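Gavton Home Forum > Kitchens > General Grumbling

Thread: Recipe says "one medium onion." Medium compared to what?

crumbtray
Posted Jan 3, 2022

I spent the holidays cooking from my late aunt's recipe cards and I would like to lodge a complaint with somebody. One card says "butter the size of a walnut." Another says "bake until done." The onion soup calls for six medium onions, and the bag I bought at the Bañez market had onions running from golf ball to softball, so I picked the six in the middle and got a soup you could have used to strip paint.

Does anyone weigh vegetables? Is that a thing normal people do, or have I crossed over?

My sink corner:

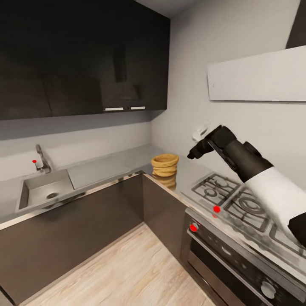
Sink side, dark uppers. Onion duty station.

pilotlight_out
Weigh them. Always weigh them. I've had a Kilteck scale for years and I would give up the oven first. Six medium onions in my notebook came to 979 grams before peeling, and I have written that number inside the cupboard door so my family can ignore it.

sorrel_and_son
Going to be the grump. My grandmother never weighed an onion in her life and people drove in from Clolell to eat at her table. "Medium" means use your eyes. If the soup is too strong, next time use five. That's what cooking is.

pilotlight_out
People drove in from Clolell because there's nowhere to eat in Clolell.

sorrel_and_son
I grew up there and I'll allow it.

crumbtray
The trouble with "use your eyes" is that I make this soup once a year. By the next time my eyes have forgotten everything. My aunt made it every Sunday from October to March, so of course she didn't need numbers, she had a feel for it. What I inherited is the card. The feel went with her, along with the good ladle, which I believe is at my cousin's house.

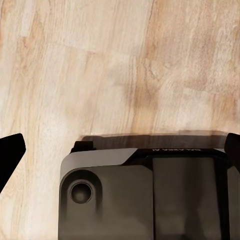
So I've started rewriting the cards with weights on the back in pencil. The front stays as it is — I'm not a monster. Walnut of butter is 19 grams, if anyone's curious. I used an average walnut, in the shell, and yes, I know how that sounds.

twice_boiled
Shell or no shell is a real question though! My mother's cards say "egg of butter" and we have argued about that one at every Thanksgiving I can remember. Large egg? Pullet egg? She bakes with whatever was on sale, so the pie crust changes with the economy.

Also you measured a walnut by volume and then converted to butter, or you weighed an actual walnut? Because those are different numbers.

crumbtray
I carved the butter to match the walnut and weighed the butter. It took most of an evening.

sorrel_and_son
I withdraw from this thread.

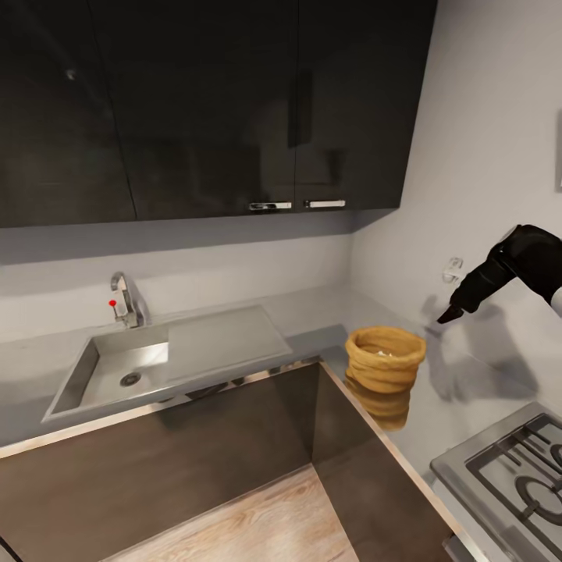
lowandslow_gavton

Coming in on the side of the scale, with a warning. I converted all of my father-in-law's recipes to grams two winters ago and was very pleased with myself. His dinner rolls came out wrong three times in a row. Same flour, same weights, same pan. Then he came over, looked in the bowl, said "that's thirsty," and threw in a splash of water without measuring. Perfect rolls. I asked him how much water that was and he said "enough."

So now my card says 100 grams of milk, and then in capitals, LOOK AT IT. I think you need both. The number gets you to the right neighborhood and then you have to walk up and down looking for the house.

twice_boiled
Flour's a special case, it changes with the weather. Onions don't.

lowandslow_gavton
You've never had a January onion? Half of mine are going soft in the middle by now. Weigh them after you trim, not before.

pilotlight_out
Before. Trimming is personal. If I write down the trimmed weight I don't know how many to buy.

lowandslow_gavton
Then write both.

pilotlight_out
There's only so much cupboard door.

crumbtray
I can see I've started something. For the record, round two is tonight, trimmed AND untrimmed weights recorded, low flame, lid off. The card says "until they look right," so I'll be standing there a while.
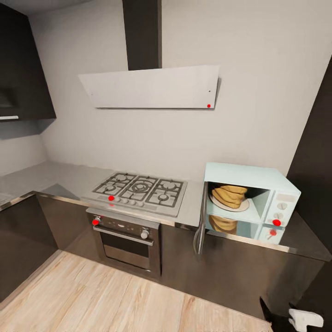 Cooktop and hood, same kitchen.

sorrel_and_son
I un-withdraw. Lid ON for the first twenty minutes, then off. And put a pinch of sugar in if they're being stubborn.

crumbtray
How big a pinch?

sorrel_and_son
Medium.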